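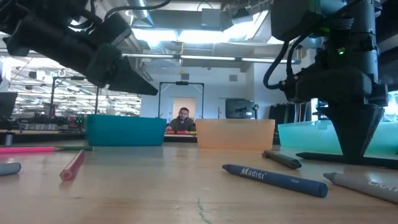
I own more pencils than any adult needs, and until this winter they lived in a heap. A heap in the desk drawer, a heap in the kitchen, a smaller and sadder heap at the bottom of my work bag (mixed with crumbs, don't ask). When my editor wanted a piece about getting your creative stuff under control, I laughed for a good minute and then said yes, obviously.

My first call was to Nhàn Dương, who runs the Wednesday drawing nights in Oldale and has been sorting other people's art supplies for 7 years. I told her I was thinking of one of those gorgeous carousels with 32 little slots. She groaned!

"You'll fill it once," she said. "Then you'll draw something, and everything goes back on the table."

Her system is bins. Plain plastic ones, no lids, no dividers, in colors different enough that you never have to stop and read a label. You line them up at the back of the table, dump everything out in front, and work through the mess one piece at a time. I'd pictured something much fancier, but I went home and tried it on the kitchen drawer that same night.

The dumping part is fun. You meet things you forgot you had, like the fat crayon from a trip to Prarnham and the green pencil I swore my sister stole (sorry, Jo). The trouble starts when you have to decide what belongs together. I began by color, which looked lovely and made no sense, as I never once sit down thinking "I'd like to use something red." I think "I need a pen."

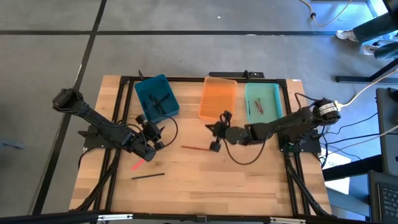 So pens and markers went in one bin, pencils in another, crayons in the third. Oh, the relief. I tested every pen on the back of an envelope as I went, and the dead ones went straight in the trash, including a few I'd been carefully putting back for years.

Opaque or see-through? I've gone back and forth on this. See-through is handy when you're hunting for the last good eraser, but a solid bin hides a jumble beautifully, and pens are always a jumble. Nhàn lets them lie any which way. I tried standing mine up in a tall jar from Ghauri, the housewares place in Duvinthorpe, and it tipped over twice before lunch.

She also told me to leave a bin empty for a while if I could stand it. I couldn't. By Friday mine had batteries in it, plus a tape measure and half a pack of gum. I've moved the gum.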